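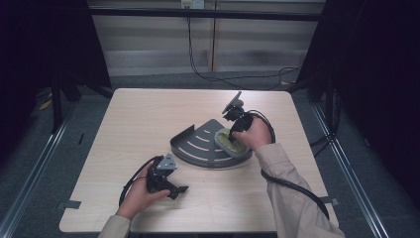 Pressing a mount onto the round pad in the corner tray, with the second bracket in the left hand.

Setting Up a Slotted Corner Tray and Two Cable Mounts on a Small Table

By Oda Midtbø
Reading time: 4 min

We use cookies to remember your settings. Accept / Manage

Search the guides Go

The quarter-circle tray is the part people put on backward. Set the straight rim toward the back of the table and let the curved edge face you. The slots go right through, so don't use it for loose screws.

What you need

A small table with a flat top
The corner tray and one round pad
Two mounts with their cables attached
Gray tape
A screwdriver for the plate screw

Steps

1. Tape the table. Run one strip over the left edge and one over the right, both near the front. Fold each strip over the rim and press it down hard. If the top is dusty, wipe it first.

2. Put the tray near the middle and leave it loose for now. You will probably move it twice before you're happy.

3. Lay the pad in the tray. Ours is a pale yellow-green one from Clumton. It should lie flat -- if it rocks, turn it over.

4. Take the mount with the round plate in your right hand and tilt the plate away from you. Lower the bottom of the mount onto the pad and press straight down. Don't twist. Hold it there for a slow count of ten.

5. Keep the second bracket in your left hand, with the triangular plate on top. Check the screw now, while you can still turn the bracket over. It should be snug and no more.

6. Sort out the cables. They are thick and they pull. Give each one a wide loop and let it drop over the edge of the table. A tight bend will drag the mount sideways, even on a good pad.

7. Set the second bracket down and check that neither cable crosses the tray.

Weight

Our pad is good for 700 grams. With the cable hanging, a mount comes to some 500, so there isn't much to spare. Put anything heavier on a clamp.

Trygve Engström sent in a correction to step 5, which used to come after the cables. It works better in the present order.

Updated Wednesday, November 1, 2023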